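Chapter 7. Two Arms, One Tray: Learning to Handle Boards and Wiring 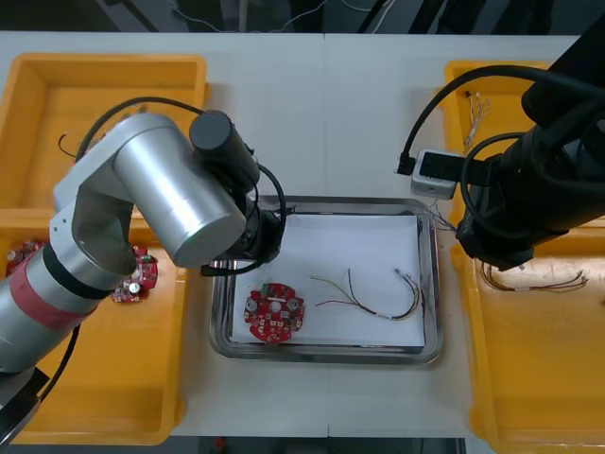

Renata Baran
Chapter last revised October 31, 2024

We use cookies to remember your reading position and to count visits. Accept all | Manage settings

7.1 Why wiring is hard

The earlier chapters dealt with parts that keep their shape. A bracket or a bearing can be described by six numbers, three for where it is and three for which way it faces, and once a robot has good estimates of those numbers most of the planning can be done in advance. A circuit board belongs to the same family. It may be fragile, and it may have components that must not be touched, but it does not bend in any way that matters to the gripper.

A wire harness is different. Its shape depends on how it was last put down, how tightly its strands are twisted, and which of its ends is being held. Two harnesses of the same type never lie in quite the same way. There is no short list of numbers that describes one fully, and a model that tries to track every strand is slow and usually wrong at the places where wires cross.

This chapter is about a method that does without such a model. The robot learns from demonstrations given by a person, and what it learns is a direct mapping from camera images and joint positions to the next short stretch of motion. We follow one worked case throughout, the Pikus cell, in which two arms share a steel tray and move boards and harnesses between the tray and the yellow bins on either side of it.

7.2 The task

Each trial starts with parts in the bins and ends with one board and one harness lying on the paper in the tray. The board goes on the left and the harness on the right, with its white connector at the far end from the board. The reverse task, clearing the tray, is trained separately and is taken up in section 7.6.

The left arm handles boards and the right arm handles wiring. This division was fixed before any data were collected. It is possible to let the learning method decide which arm does what, and Chapter 9 looks at some attempts, but for a first study it adds a source of variation that is difficult to separate from the others.

The boards used are round and red, with a notched edge and three silver cylinders standing round the middle. The cylinders make tempting places to grip, and the demonstrators were told to leave them alone and to take the board by its rim. The harnesses are thin coloured wires twisted together, some with loose ends. The white paper in the tray gives the coloured strands a plain background, and it also shifts a little when it is pushed, a point we return to when discussing failures.

7.3 Collecting demonstrations

Demonstrations were recorded by teleoperation. The operator moved a pair of small leader arms by hand and the full-sized arms followed. The Chmielewska protocol, which we adopt here, asks for three things: that the starting layout be changed before every trial, that the operator never pause for longer than two seconds with a part in the gripper, and that failed grasps be kept in the record if the operator recovers from them.

The last rule deserves a comment. Early sets were cleaned so that only smooth trials remained, and policies trained on them did well until the first slip. After that they had nothing to go on – the gripper would close on air and carry on to the tray as if it held something. Keeping the recoveries gives the policy examples of what to do next.

In all, 660 trials were recorded for the placing task. Of these, 395 were used for training the first policy, called Fater in what follows. A second policy, Gollell, was trained on the full set and has the same structure apart from a longer prediction window.

7.4 What was measured

A trial counts as a success if both parts are in the tray, on the correct sides, with neither arm touching anything when the trial ends. A harness hanging over the wall of the tray is a failure even if most of it is inside. Each policy was tested on 300 new layouts, and the same layouts were used for both.

Success rates for the two parts are reported separately as well as together. This matters because the combined figure hides a clear pattern. For both policies, almost all of the failures came from the harness side. The commonest fault was picking up a single strand near a loose end, so that the rest of the harness dragged behind and came to rest across the board. Gollell did this less often than Fater, and section 7.5 asks how much of that gain is due to the extra data and how much to the longer window.

The second fault was contact between the arms. The tray is small compared with the arms working over it, and when the two grippers went down at the same moment there was little room left. Neither policy was given an explicit rule about distance. What spacing they kept was copied from the operators, who tended to hold one arm back above its own corner of the tray while the other worked.

Before reading on, it is worth going back to the definition of a policy in section 3.2 and the notes on action windows in section 5.4. The notation in the next section is the same, with a superscript L or R added to show which arm a quantity belongs to. Joint angles are in radians and gripper openings in millimetres.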